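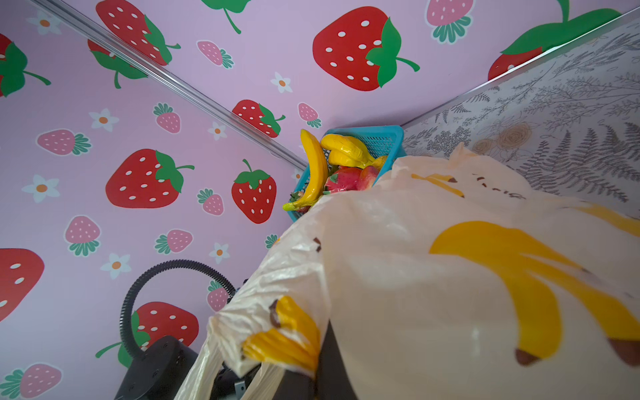 Is the two-arm kit from Mudgway worth renting before you buy? For a small workshop I think so, as long as you have a table to spare and a free weekend to set it up.

I took the Travirell package, two arms with grippers and cameras, for 2 months. It cost £1,815 with delivery. The manual is thin, and the cable ties in the box were too short - I bought my own. Bagging fruit was the job I cared about most, as thin plastic bags are awkward for any gripper.
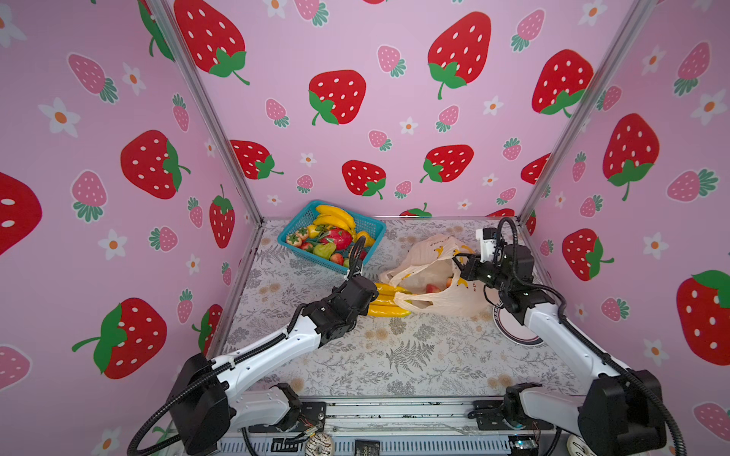 Both arms have to be taught together for that, and it took me roughly 3 evenings to get the timing how I wanted it. Veronika Plattner on the support desk answered my emails the same day. I've asked her for a price to keep the kit past June.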